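I started reading about Islamic political parties in my second year of graduate school, mostly by accident. A seminar I wanted was full, so I took the one across the hall, which was on religion and the state in North Africa and the Middle East. The reading list had 40 items on it. I got through maybe half that term and have been working on the rest ever since.

What I want to write down is something I keep noticing in the literature, which is how often the word "moderation" gets used without anyone saying what it measures. A party joins an election, drops a demand or two from its program, and the articles call it moderate. Five years later it takes a harder line on a family law and the same writers call it radical again. The party may have changed very little between those two points. What changed was the question it was asked. 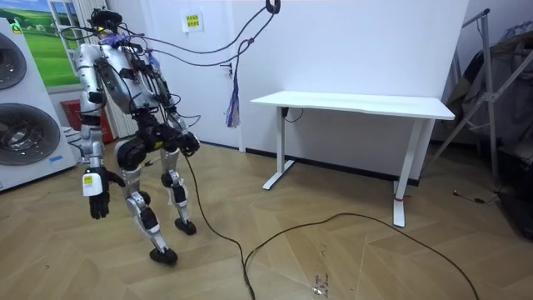
The older argument goes like this. If you let a religious party compete, it has to win votes from people outside its base, so it softens. It has to make coalitions, so it bargains. I find parts of this convincing. But it treats a party as a single body moving in one direction, and parties are rarely that. From outside they look like the silver-and-black robot, head and shoulders and two arms all on one torso, when the leadership, the youth wing and the preachers may want quite different things. A leader can sign a coalition deal in the capital while the local branches carry on as if nothing was signed. Both of those are the party.

I spent part of last year on a small project called Anano, which collects party programs and puts them into one format so they can be compared. We ended up with 543 documents. Most are short. Some are only a list of slogans with a paragraph on the economy. I coded 16 of the longer ones by hand, looking only at how they talk about courts and judges. I expected the religious language to be thickest there. It was thicker in the sections on schools and on corruption, and the sections on courts read a lot like those of the secular parties. Mostly they wanted faster trials and judges who could not be bought.

I don't want to make too much of 16 documents. A program is what a party says when it knows it is being read. Still, it made me more careful about guessing what a voter hears when a party uses a religious word. "Justice" in these texts often means a fair price for bread. 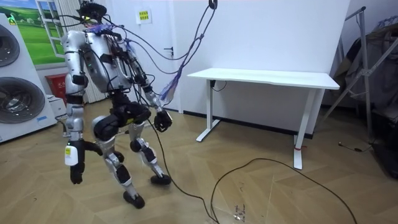 Comparative Politics Reading Group, Department of Political Science

The other thing I have been reading about is what happens to these parties after they lose. There is a great deal on how they win and how they are banned, and much less on the ordinary case where they do badly and have to go on existing. Some close offices. Some go back to charity work, which was where many members started. The members who joined for a career leave first, and the ones who stay are usually older. I would like to see more interviews with that second group. The few I have read are patient and a little tired, and they talk about rent on the branch office more than about doctrine.

Our group is reading on this through February, starting with two chapters on local branches and then a long article on party finance. I will post my notes on the finance one when I finish it. The tables are hard going.

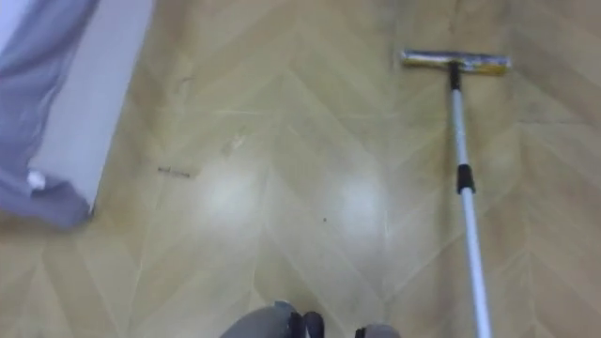
The herringbone floor, with light on the boards.

One correction to my last post. I said the Anano files included municipal programs. They don't, only national ones. I had mixed them up with a separate folder.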